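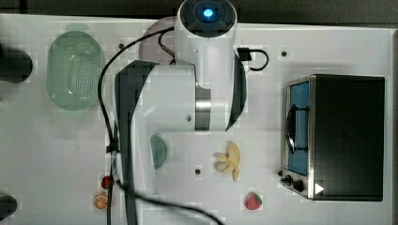 주방 과제용 작업대를 위에서 본 모습. 로봇 팔 주변에 모형 과일과 체, 토스터 오븐이 놓여 있다.

스카블로(Skavlow) 연구소 조작지능연구실은 지난 5월 로봇 팔의 가정용 물품 조작 학습에 관한 연구 결과를 내부 보고서로 공개하였다. 본지는 연구책임자를 만나 연구 방법과 한계에 대하여 들었다. 연구실 방침에 따라 연구책임자의 성명은 싣지 않는다.

연구의 핵심은 시연 자료를 모으는 순서에 있다. 연구책임자는 “기존에는 한 가지 배치에서 시연을 충분히 확보한 뒤 다음 배치로 넘어갔다”며 “이번에는 시연 한 건이 끝날 때마다 물품의 위치를 다시 정하도록 절차를 바꾸었다”고 설명하였다. 배치는 연구실이 자체 개발한 프로그램 ‘자부라(Zavura)’가 무작위로 지정하고, 조작자는 화면에 표시된 위치에 물품을 옮긴 다음 원격으로 팔을 움직인다.

연구진은 과제 9종에 대하여 시연 2,000건을 수집하였다. 과일 모형을 집어 접시에 옮기는 과제, 체에 담는 과제, 오븐 문을 여닫는 과제 등이 포함된다. 이 가운데 800건만으로 학습한 정책이 고정 배치 방식으로 2,000건을 모두 학습한 정책과 같은 수준의 성공률을 보였다는 것이 보고서의 주된 결론이다.

연구책임자는 이 결과를 확대 해석하는 데에는 신중한 입장을 보였다. “집기 과제에서는 차이가 뚜렷하였으나 오븐 문과 같이 경첩이 있는 대상에서는 그렇지 않았다. 문은 손잡이가 움직이는 궤적이 정해져 있어 배치를 바꾸어 얻는 정보가 상대적으로 적은 것으로 본다.” 그는 손잡이를 놓치는 실패가 문이 절반쯤 열린 구간에 집중되었다고 덧붙였다.

실물 대신 모형 과일을 사용한 이유를 묻자 “형상이 변하지 않아야 수집 첫 주와 마지막 주의 자료를 비교할 수 있다”고 답하였다. 다만 표면의 마찰과 무게가 실물과 다르므로, 실제 식재료에 대한 성능은 별도로 검증하여야 한다고 밝혔다.

평가는 수집에 참여하지 않은 인원이 맡았다. 과제마다 미리 정해 둔 배치 18개를 사용하였으며, 평가자에게는 어느 정책이 구동 중인지 알리지 않았다. 연구책임자는 “성공과 실패의 경계가 모호한 경우가 적지 않다”며 “물품이 접시 가장자리에 걸친 경우는 모두 실패로 처리하였다”고 말하였다.

수집 비용에 대한 질문에는 “배치를 매번 바꾸면 시연 한 건에 드는 시간이 늘어난다. 조작자의 피로도 고려하여야 한다”고 답하였다. 연구실은 배치 변경 주기를 달리한 비교 실험을 준비하고 있다.

후속 연구는 할보르센(Halvorsen) 공학센터와 공동으로 진행된다. 양 기관은 동일한 과제를 서로 다른 작업대에서 수행하여 결과가 재현되는지 확인할 계획이며, 배치 생성 프로그램과 평가 지침도 함께 공개하기로 하였다.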